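Zondura Help Desk
Ticket 966 – Rolled cloths open up before they reach the tray
Product: Munro table cloth, light gray, pack of 100
Also mentioned: Jundeo shallow tray, green
Opened by: Jessie Galbraith
Assigned to: Yaw Ofori
Opened: July 3, 2019
Status: Closed
Priority: Normal

Original message

We bought the Munro cloths to replace our old white ones. We roll them tight, stand them on end and put them in the green trays, and the trays go on the shelf. The old ones stayed rolled for days. With the Munro ones the outside layer starts to lift as soon as you let go. Some open up all the way before they get to the tray. If you lay them down they go even faster.

It is the same with cloths straight out of the pack and with cloths we have washed. I have tried rolling from the short side and from the long side. Two of us have tried it, so I don't think it is one person's hands.

Is this a bad pack, or are they supposed to be folded?
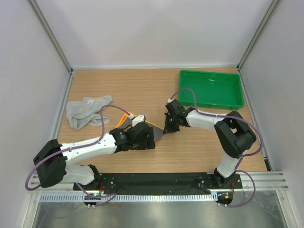
Jessie Galbraith

Sorry, I should have said more about the table. It has a wood-grain top and it is smooth. The tray stays at the back on the right and the cloths come in from the left, and the cloth gets rolled wherever there is room. 

The label on the cloth is the small white one. I have been leaving it wherever it lands. I don't know if that matters.

Yaw Ofori, Support

Thanks, Jessie. The cloths are meant to be rolled or folded, either is fine, so you are not using them wrong. A few questions before I send anything out:

1. Are the washed ones going through with fabric softener?
2. Do you flatten the cloth before rolling, or pick it up and roll it as it comes?
3. Do you fold it first, and if so how many times?
4. Which end of the cloth is the label at when you start?

Please also try one cloth on a different surface. A dish towel spread on the table will do.

Jessie Galbraith

1. Yes, softener. We have always used it.
2. As it comes, mostly. They come out of the basket in a bunch and I give them a shake.
3. Once, in half.
4. No idea, see above.

I tried it on a dish towel. It was easier to roll tight and it stayed a bit longer, then the outside layer lifted the same as before. The new cloths have had no softener on them and they still come open, so I doubt it is that.

Yaw Ofori, Support

Agreed, softener would not explain the new ones. I would leave it out anyway for the next wash so we have one less thing to think about.

I asked Agnes Strachan in our returns room to open a pack from the same batch and roll some on a bare table. Her notes:

Batch 175, new pack, not washed. Shook out one cloth, folded in half, rolled from the short side. Outside layer lifted. Second cloth, same again but pressed flat with both hands first. Lifted, less. Third cloth, pressed flat, folded in half, rolled starting at the label end. Held. Fourth cloth, same as the third but started at the end away from the label. Lifted at the label. The label end has a thicker hem and it pushes the last turn open if it ends up on the outside.

So it looks like two things together: creases left in the cloth, and the thick hem finishing on the outside. Could you try it her way and write back?

Jessie Galbraith

Tried it with three cloths. Label end in the middle, pressed flat first. Two held. The third held but leaned over, and when I stood it up again the top layer had slipped a little and stuck out at one side. I then did one from the long side to see, and that came out tall and thin and fell over.

The hem thing is right, though. I looked at one of the old white cloths and the hem is the same at both ends, which would be why we never had this.

Yaw Ofori, Support

Good, that is most of it. For the leaning, it is usually the bottom end. If the edges are not lined up when you fold in half, one layer sticks out below the rest and the roll stands on that. Line up the long edges on the side that will be the bottom and let the top be the untidy one.

I have added the steps we settled on below so the next person who writes in gets them straight away. Joni Koskela checked them against a washed cloth.

Working steps for Munro cloths

Step 1. Shake the cloth out and lay it on the table with the label where you can see it. Press it flat from the middle outward. A bunched cloth keeps its folds for a while – go over it twice if you need to.

Step 2. Fold in half along the length. Match the two long edges closely on one side. That side is the bottom.

Step 3. Start rolling at the label end, so the thick hem is in the middle. Keep the first two turns tight. If the start is slack the rest won't make up for it.

Step 4. Stand the roll on its bottom side and look at the top. You want to see the layers going around in a spiral toward the center. The outer layer can flare slightly at the lip. Gray cloths have a fuzzy surface and the top never looks as crisp as it does on a flat weave.

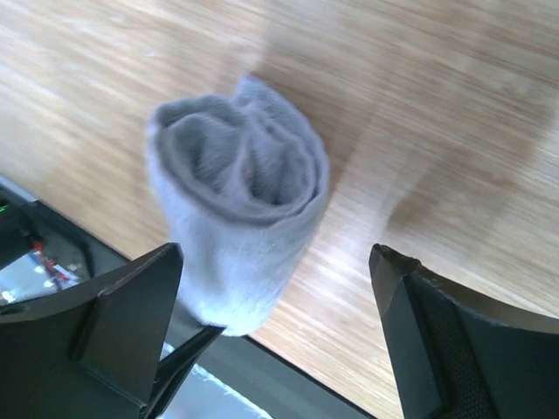

Step 5. Hold the roll low down when you move it to the tray. Holding it by the top pulls the outer layer up and you are back where you started. Set it against the raised rim first, and put the next one up against it. A single roll in the middle of the tray has nothing to lean on.

Step 6. Washed cloths: no softener for the next few washes, dry fully, then start at step 1.

Jessie Galbraith

Did a full tray this way. All still rolled at the end of the day except one by the corner, and I think I did that one from the wrong end. Ishbel Rankin on the other shift did hers without reading step 3 and had to do them over.

I won't be sending the pack back. Would be good if the hem was the same on both ends, please pass that on.

Yaw Ofori, Support

Passed on to Drutitz, who sew them for us. No date for a change. Closing this one – reply here and it will open again.

Resolution: solved by method, no replacement sent
Return requested: No
Tags: cloth, rolling, hem, tray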